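Sorting out the jewelry

I have been putting this off since we moved. Everything I own in the way of jewelry was in four different places: a bathroom drawer, the pocket of a winter coat, a mug on the windowsill, and one box that was supposed to hold all of it. In January I finally sat down and went through the lot.

I am not a big jewelry person. I wear a watch most days and earrings if we are going out to eat. Most of what I have was given to me, and I felt bad about keeping it in a mug.

The first thing I did was get everything out onto a cloth. A bare table is no good for this. Earrings bounce, and backs roll off and go under the stove. On fabric they stay where you put them, and I like a light color because the small pieces show up.

Then I made two groups, things I wear and things I keep. I had planned on a third group for things to give away, but it only ever had one brooch in it and I took that back out. My friend Dehua Yu told me to be stricter. She went through hers last year and got it down to what fits in a soap dish. I'm not there. 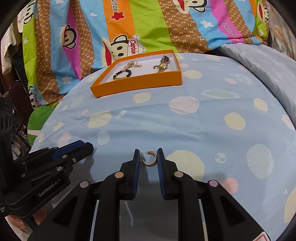
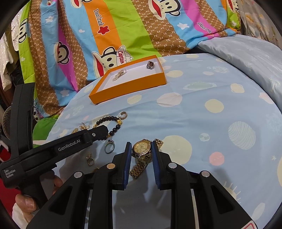

Filed under: Home, Small Jobs

The beaded bracelet was the piece I was most worried about. The elastic on my last one gave out in a grocery store parking lot and I never found all the beads. I stretched this one gently and looked at the cord between the beads, and it seems fine. From now on I am going to lay it flat and not hang it from a hook.

Gold-colored watches with link bands are a pain to store. If you drop one in with everything else, the links catch on chains and the case gets scratched. I now put the watch in last, on its own side of the box. I did the cleaning with a dry cloth and a soft toothbrush, no water anywhere near it. Jianguo Lei at the repair counter told me years ago that most of the dirt is between the links and that people scrub the glass for no reason.

For the earrings I tried a plastic organizer from Tudach with 3 trays. The small compartments are good for hoops and studs. The lid is too shallow for anything that stands up, so the rings went back in the box. I might cut a strip of felt for them.

The coat pocket had a receipt in it, one glove button, and the back of an earring I no longer have. I kept the button.

The whole thing took most of an afternoon, including a break for noodles. The mug is back in the kitchen. I still need to find a spare battery for the old watch that was in the bathroom drawer, and I have a necklace with a knot in it that I gave up on. If anyone has a method for fine chains that doesn't involve two pins and a lot of patience, leave it in the comments.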